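The Great Squeeze Bottle Sort-Out

I own too many bottles. I know this because last month I opened the cabinet under my craft table looking for wood glue and a small avalanche of plastic rolled out onto my feet (glue, paint, dish soap, more glue, something brown I'm still afraid of). So I did what any reasonable person would do. I called my friend Lamduan Khunthong, who runs the packing room at Tanau and is the tidiest human I have ever met, and I begged.

She came over with a roll of tape and no sympathy at all. "Take everything out," she said. "Everything!" So we did, and it covered the table, two chairs and most of the dog's bed.

Her first rule is that you never sort bottles standing up. I'd always lined mine up like little soldiers, and of course the tall ones hid the short ones and one bump sent the whole row over. Lamduan lays them flat, side by side, caps all pointing the same way. You can read the labels without picking anything up, and you spot the duplicates right away. I had 4 of the same glue. Four! One of them still had the Bosstead price sticker on it, from the store that closed before I moved here.

Rule two is a mat. I thought this was fussy until I tried it. Bottles on a bare tabletop want to wander off, and a mat with a bit of grip slows them down. It also gives you an edge to work to: whatever's on the mat is being dealt with, and whatever's off the mat waits its turn. Wrappers and packaging go to the side, flat, so they don't end up mixed in with the things you're keeping.
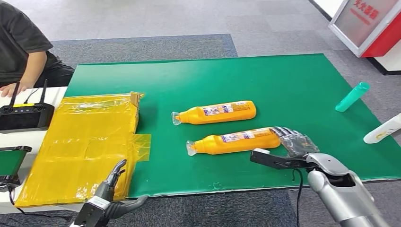
Two orange bottles on the green mat, clear caps to the left, with the yellow wrapping kept off to one side.

Surachet Srithong, who shares a workshop with Lamduan's brother, swears by color instead. All the orange together, all the white together, never mind what's inside. I tried it for an afternoon and nearly put varnish on a salad bowl, so I'm sticking with labels up, thank you.

We finished just before dinner. The keepers went into a shallow drawer, still lying down, and the dried-out ones went in the trash. The brown stuff is in a jar on the porch until September, when the town takes hazardous waste again. Lamduan wrote DO NOT OPEN on the lid and underlined it twice.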